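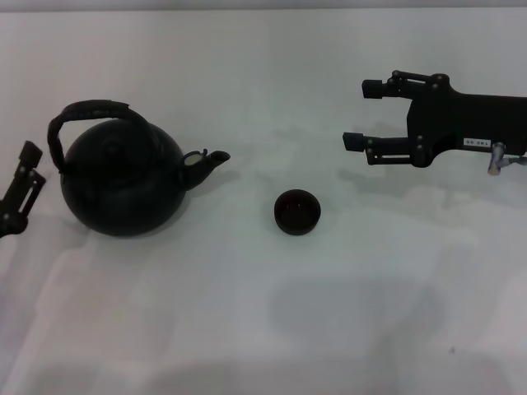 Tabletop practice for two-armed pouring

Print this page | E-mail this page
Home > Automation > Codes and good practice > Household handling

Tabletop practice for two-armed pouring, usually shortened to the Grirkberg practice after the town where it was first written down, is a set of working rules for people who teach or test robot arms on kitchen tasks such as lifting a kettle and filling a cup. It began as a few pages pinned up beside a bench and has grown, rather gently and over a good many revisions, into a document of 13 rules that quite a number of small workshops now follow of their own accord. It has no legal force, and it sits underneath whatever safety law applies in the country where the work is done.

Background

The first version was drawn up at the Brisix workshop in Grirkberg, where several teams shared the same benches and had each fallen into their own way of laying out a task. One team would start with the cup close up against the kettle, another with the cup at the far side of the table, and when the time came to compare results there was a great deal of friendly argument and not much agreement. The rules were meant at first to settle only the starting layout. Rules on clearing the bench, on liquids and on keeping records were added later, mostly at the request of the Worku laboratory, which took up the practice early and has remained its most faithful (and most talkative) user.

Scope

The practice covers fixed benches with two arms, each carrying a gripper with two fingers, and objects light enough for one person to lift easily with one hand. It doesn't cover mobile robots, heating of any kind on the bench, or work in a home with members of the public present. Those who want to go further are asked to write their own supplement and to keep it apart from the main text, so that a reader can always tell which is which.

The starting layout

A pouring trial begins with the kettle and the cup standing upright on a plain tabletop, with bare surface between them and the spout turned towards the cup's side of the bench. One gripper waits beyond the kettle and the other beyond the cup, facing inwards from opposite sides, so that neither has to cross the other's path on its first move. The gripper on the cup's side should have its fingers open wide before the trial is started, and neither gripper should be touching anything.

Anything not needed for the task comes off the table. This sounds a small matter, and newcomers do tend to hurry over it, but a stray cloth or a forgotten screwdriver can spoil an afternoon's comparisons, and the older hands at Worku are known to be quite firm on the point.

Choice of objects and surface

Ordinary household things are preferred over specially made ones. The text allows dark objects on a pale table, such as a black kettle with an arched handle and a small cup without one, and treats this as a sensible first pairing: the outlines stand out well against the white. It does warn that the parts of an all-black kettle are hard to tell from one another, the lid especially, and that a soft shadow lying on a white surface may be mistaken for an edge. Workshops are therefore asked to note the lighting and to leave it alone for the length of a series.

Lids should be seated before every trial, and any flap at the spout checked by hand. Worn fingertip pads are changed on both fingers together.

Liquids

Early trials are run dry. Where liquid is used it should be cold water, never more than the cup will hold, and the bench must have been proved dry for 3 full runs beforehand. Hot water is ruled out altogether, even for a demonstration and even where visitors have asked very nicely. Electrical fittings near the bench are to be kept covered or well out of splashing distance, and a towel is kept within reach of the operator, though off the table itself.

People near the bench

One person is in charge of each trial and keeps a hand near the stop button throughout. Others stay outside the reach of both arms. Objects are put back in their places only when the arms have been brought to rest, and the person doing it says so aloud before leaning in. The habit feels a bit theatrical to begin with, but most people find it comes quite naturally by the end of their first week.

Records

Each trial is given a line in the log, including those that were stopped early. The line gives the layout used, the objects, the labels marked on the grippers, and the reason for any stop. Failed trials must not be removed from the log, a rule which caused more discussion than all the others put together. The Bamano collection, a shared store of such logs, held 342 complete series at its last count in November, and asks contributors to send nothing shorter than a full series. Its upper limit is 2,000 trials to a series, after which a new one should be opened and the bench checked afresh.

Reception

The practice has been liked chiefly for its plain wording, and it is often handed to trainees on their first day. Criticism has centred on the fixed layout, which some users feel makes things too easy for the arms, seeing that a real kitchen table is seldom so tidy. The present edition answers this in part with an optional rule allowing the cup to be moved between trials, provided that each new position is written down before the arms are started.

See also: Bench clearing; Gripper care; Stop procedures; Trial logs

Page last revised 25 December 2025

Back to top | Previous article | Next article | Index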